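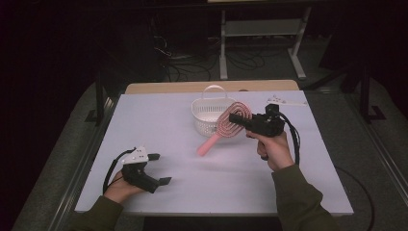 ヘアブラシのように細長くてかさばるものは、洗面まわりのどこにしまえばいいのでしょうか。

ふたのない持ち手つきの小さなカゴをひとつ決めて、毎日使うものだけを入れ、カゴごと出し入れするのがいちばん長続きします。引き出しに寝かせる方法もありますが、洗面台の引き出しというのはたいてい、ブラシの柄がちょうど引っかかる高さに設計されているものです。

文:ヤナ・トイバー(Jana Teuber) 5月

ヘアブラシの片づけについて一本書いてほしいと頼まれたとき、正直に言って三行で終わると思いました。「カゴに入れる。以上」。ところが同居人のヘンリク・カステンに下書きを見せたところ、「うちのカゴには電池とレシートと歯医者の診察券が入っているが」と返されました。もっともな指摘なので、そこも含めて書きます。

■ 用意するもの

・持ち手のついた、口の広いカゴ(プラスチック製で側面に穴のあるもの)
・ふだん使っているヘアブラシ
・目の細かいくし、または使い古しの歯ブラシ
・中性シャンプー少々
・タオル1枚
・明るい色の板か、大きめのトレー

最後の板は、なくても死にはしません。ただ、ブラシの手入れをすると抜け毛とほこりが思った以上に出ます。白っぽい板の上でやれば全部見えます。見たくない方は濃い色の板をどうぞ。掃除した気分だけは味わえます。

■ 手順1 カゴを空にする

まず中身を全部出します。「だいたい全部」はだめです。底に貼りついているヘアゴムも、いつのものかわからない試供品の小袋も出してください。

わが家では、Camholmのハンドクリームの空き容器が出てきました。空なのになぜ戻したのかと聞くと、ヘンリクは「まだ少し出るかもしれないから」と答えました。出ませんでした。

空になったカゴは、ぬるま湯で洗います。格子や丸穴の模様が入ったカゴは見た目が涼しげで風通しもいいのですが、穴のひとつひとつの縁にほこりが住みつきます。使い古しの歯ブラシで、穴の内側をなぞるように。持ち手の付け根も忘れがちです。洗ったら伏せて、完全に乾かします。

■ 手順2 ブラシの毛を取る

カゴが乾くのを待つあいだに、ブラシのほうに取りかかります。

くしの先をブラシの根元に差し入れ、すくい上げるようにして絡まった髪を浮かせます。柄に近いほうから先端へ、一方向に進めるのがこつです。行ったり来たりすると、せっかく浮いた毛がまた絡みます。

うずまき型や輪を重ねたような、すき間のあるヘッドの場合は裏側からも手が入るので楽です。裏から指で軽く押し出し、表から引き抜いてください。クッションつきのブラシは裏から攻められないので、ひたすら表から。修行だと思いましょう。

はさみで髪を縦に切ってから取る人もいます。速いのは確かですが、私はこれでブラシの毛を一列まるごと刈り上げたことがあり、以来やっていません。

■ 手順3 洗って、伏せて乾かす

洗面器にぬるま湯を張り、シャンプーをほんの少し溶かします。つけておくのは7分。5分でも10分でも大差はないと思いますが、7分と決めておくと、タイマーをかけるのでブラシの存在を忘れずに済みます。私は一度、湯につけたまま出勤しました。

木の柄やクッションつきのものは、水につけないでください。薄めたシャンプー液を歯ブラシにつけ、表面だけをこすって、固く絞った布で拭きます。クッションの小さな空気穴から水が入ると、あとで髪をとかすたびに生ぬるい水滴が出てきて、朝から非常にいやな気持ちになります。

すすいだら、軽く振って水を切り、タオルの上に毛の面を下にして置きます。ドライヤーの熱風を至近距離で当てるのはやめましょう。プラスチックの毛先がくるんと丸まり、ブラシのほうにくせ毛がつきます。

■ 手順4 カゴに入れるものを決める

この工程で、たいていの人が失敗します。

基準は簡単で、「昨日使ったか」。使ったものだけがカゴに入れます。「先週使った」は棚へ、「旅行のときに使う」は旅行かばんへ、「いつか使う」は、ご自分でもおわかりのはずです。

うちの最終的な顔ぶれは次のとおりです。

・ヘアブラシ
・ヘアゴムを入れた小さな缶
・日焼け止め
・ヘンリクのひげ用のはさみ(本人の強い希望による)

ブラシは柄を上にして立てたくなりますが、浅いカゴでは柄の重みで倒れ、倒れるついでに日焼け止めも倒します。ヘッドを下にして対角線に寝かせ、柄の先をカゴの縁に少しかけておくのが落ち着きます。対角線というのは、四角いカゴの中でいちばん長い場所です。学校で習ったことが役に立った、数少ない例として記録しておきます。

持ち手が前後に倒れるタイプなら、柄は持ち手に当たらない側へ。アーチ型に固定された持ち手なら、下をくぐらせても構いません。

■ 手順5 置き場所を決める

洗面台の上に出しっぱなしでも、棚にしまっても、どちらでもかまいません。大事なのは、カゴが戻る場所が一か所だけであることです。

棚に入れる場合は、持ち手の高さまで含めて測ってください。カゴ本体の高さだけを測って棚板を組み、持ち手がつかえて入らないというのは、私が二回やった失敗です。一回目はSusturaの組み立て棚、二回目は同じ棚の棚板を動かしたあとでした。

水はねのある場所に置くなら、底に布は敷かないほうが無難です。見栄えはしますが、穴あきカゴの長所を自分で塞ぐことになります。

■ よくあるつまずき

カゴが物置きに戻ってしまう
持ち手つきのカゴには、通りすがりの人に物を入れさせる不思議な力があります。レシートや電池が入りはじめたら、別に「一時避難」用の小皿を置いてください。小皿はすぐにあふれますが、少なくともブラシは助かります。

ブラシがすぐ毛だらけになる
使うたびに一回、指でつまんで取る。これに勝る方法を私は知りません。週に一度まとめてやろうと決めた人は、月に一度になり、やがてこのページに戻ってきます。

家族のブラシと混ざる
柄の色を変えるのが早いです。名前を書いたテープを貼る手もありますが、湿気で端がめくれ、そこに髪がつきます。

白いカゴが黄ばんできた
日の当たる窓際を避けるのが先です。いったん黄ばんだものは、洗ってもそれほど戻りません。「アイボリーのカゴを買った」と思うことにした友人は、いまも満足そうに使っています。

■ 所要時間について

手を動かす時間はたいしたことがありません。カゴとブラシが乾くまでは、天気と風通し次第です。夜にやって、朝に入れ直すくらいがちょうどいいでしょう。ただしその場合、朝のあなたが髪をとかすブラシはタオルの上にあります。カゴの中を探して慌てないように。私は慌てました。

ヘンリクのはさみについては、その後「ひげを剃ったので使わない」との申告がありました。はさみはまだカゴに入っています。

検索 キーワードを入力 検索する

関連する記事
・洗面台の引き出しを70センチ幅で仕切り直す
・ヘアゴムが消える家のための小さな缶の選び方
・Kleinschmidtの突っ張り棒、外し方のこつ
・タオルを三つ折りにするか四つ折りにするか
・Skitenicoのフックを跡を残さずはがす
・診察券の置き場所を決める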